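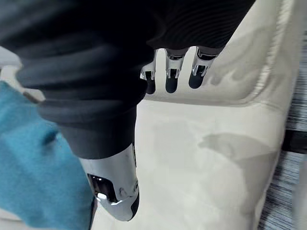 How do I get a wool mattress topper to lie flat and stop sliding about, and can I wash it at home?

Posted by Imani Kasprzak, March 18, 2024
Reading time: 6 minutes

I'm hoping somebody kind can help me before I do something silly with a very expensive birthday present. My sister and I went halves on a wool mattress topper for our mum, who is 60 this year and has been sleeping on the same rather firm mattress since we were at school. The topper is a Nikwood, the double size, quilted in squares with a cotton cover and elastic straps at the corners. It came rolled up tightly in a bag and we put it straight on the bed because we were all excited to see it.

Mum loves the feel of it, she really does, but there are a few niggles. It has a ridge running across it about where her knees go, I think from being rolled, and although it has been on the bed for a fortnight the ridge hasn't gone. It also creeps towards the foot of the bed overnight, so that by morning there's a bare strip under her pillow and a sort of sausage hanging over the bottom. The straps are on properly, I've checked them myself more than once. And then last weekend she spilled a little tea on it (a little, she says, I wasn't there) and there's now a brown mark the size of a saucer.

The label says "specialist clean only" but the nearest place that will take one wants 60 pounds and would keep it for the best part of a week, and I can't help feeling that wool is wool and people managed before there were specialists. My washing machine has a wool cycle. Has anyone just bunged one in? And is the ridge something that will settle, or should we be sending it back while we still can? The mattress underneath is a Vaughan, quite old and with a slippery sort of woven top, in case that matters. Thank you so much for reading all this.

Noemi Rosenthal

Leave the topper out of the washing machine, dear, and the rest can be put right quite easily at home. I've slept on wool for twenty years and I've had three toppers in that time, one of which I ruined exactly the way you're thinking of ruining yours, so I do speak from the heart.

What happens in the machine is that the filling gets wet, becomes enormously heavy, and is then rubbed against itself. Wool fibres have tiny scales and they lock together. Mine went in as a lovely springy thing and came out like a stack of place mats joined at the edges, and it had shrunk so much that I ended up cutting it down for the dog's bed. Even on the wool cycle, and I'd even put it on cold. A jumper survives because it's thin and there's room for it to move about in the water. A double topper fills the drum completely, and it's no joke for the machine either when it tries to spin.

So, the tea. Take the topper off the bed and lay it somewhere you can get both hands to it, with a dry towel folded underneath the mark. Mix a teaspoon of wool wash (the liquid sort, and please not the ordinary powder, it's too harsh) into a bowl of barely warm water. Dip a clean white cloth in it, wring it out until it's only damp, and dab. Start at the outside of the mark and work inwards so you don't spread it. Keep moving to a clean bit of cloth. Once you stop seeing brown coming away, go over it with another cloth wrung out in plain water, then press hard with a dry towel, and I mean lean on it. The aim all the way through is to wet the cover and as little of the wool as you can manage.

If it had milk in, do it soon, or it will start to smell in warm weather. A little white vinegar in the plain water helps with old tea, one spoonful to a mugful of water. Try it on the underside first though, near a corner. I've never had a cover lose its colour but there's always a first time, and your mum would notice!

Drying is where people get impatient. Hang it over two chairs or a clothes horse with the damp part uppermost and a window open, and leave it until the next day at least. No radiator, no tumble dryer. A hairdryer on the cool setting is all right if she needs it back for the night, only hold it well away.

Now the ridge. That's compression from being rolled and I wouldn't send it back for that, not yet. Wool wakes up with a bit of moisture in the air. What I do is hang the topper in the bathroom while somebody has a good hot shower, door shut, and leave it there for 20 minutes afterwards. Then I lay it flat on the spare bed, run my hands over it and work at the flat part with my fingers, pulling it gently this way and that through the cover. Give it a good shake (two people, one at each end, like folding a sheet) and let it dry off completely before the bedding goes on. My last one took two goes. Turn it round head to foot as well, so the ridge isn't always under the same part of her.

After that, give it a proper airing outdoors now and again. A dry breezy day is ideal, in the shade if you can. I put mine over the line in July for an afternoon and it comes back in smelling of nothing at all, lovely. A wool topper looked after like this may never need the specialist. Mine hasn't been cleaned professionally once, and I do have a cat.

I hope your mum has many comfy nights on it. What a thoughtful present.

Lyle Kapoor

Can't add much to Noemi on the washing, she's covered it, but I can help with the sliding as I've had the same trouble with the same combination. Those older Vaughan mattresses have a shiny damask top and nothing grips it. Corner straps only stop the topper lifting, they do very little about it travelling.

I bought one of those rubbery mesh rug underlays, the open kind that looks like a net, and cut it a bit smaller than the mattress so it didn't show at the sides. It goes between mattress and topper. Get the kind without any sticky coating. My first one was a Clonudeck from the market and it was fine for a year, then began to shed little crumbs that I was still hoovering up months later, so I'd look it over when you change the sheets and bin it when it starts to go. The one I have now is felt on one side and rubber on the other and is much nicer, though it cost more. Make sure it has holes or is breathable in some way, otherwise you can get damp underneath.

The cheaper answer, if she'll put up with it, is a cotton mattress protector over the bare mattress first. Plain cotton against the topper's cotton cover grips a lot better than cotton on damask. That alone might do it. Then a second fitted sheet, a deep one, over mattress and topper together. People often buy a fitted sheet for the mattress they have and forget the topper adds a good few centimetres, so the sheet is stretched tight and hauls everything down towards the foot every time she turns over. If the corners of hers are pinging off, that's your culprit. Look for extra deep on the packet and measure the two together before you buy. I got mine wrong twice, I'm embarrassed to say, and my neighbour now has some very good sheets.

One other thing. Is the bed level? Ours had a castor missing at the bottom end and I went months blaming the topper. Worth putting a spirit level on the frame, or a marble on the slats if you haven't got one.

Mortimer Nguyen-Tran

just get a foam one and it wont slide. had a Rendetti for years, never moved, cover comes off and goes in at 60 no fuss. wool is overpriced imo and it gets lumpy whatever you do. if she likes it fair enough but id send it back while you can

edit: ok if theres tea on it they probably wont take it back, didnt read that bit sorry

Imani Kasprzak

Oh, thank you all, you've been so generous with your time. I did the dabbing with the wool wash, with Mum standing over me giving directions, and the mark has faded to a very pale shadow that you'd have to know about. I haven't dared tell her about the dog's bed. The topper is hanging in her bathroom as I write this and she's complaining that she can't get to the basin.

Lyle, you were right about the sheet! I looked and she had an ordinary one on it, tight as a drum, with one corner already off. I've ordered a deep one and found a cotton protector in the airing cupboard that had never been out of its packet. If it still creeps after that I'll try the felt underlay. And Mortimer, I did show her your message and she says she's keeping the wool, but thank you anyway.

Contact us | Copyright of each post remains with its author | Back to top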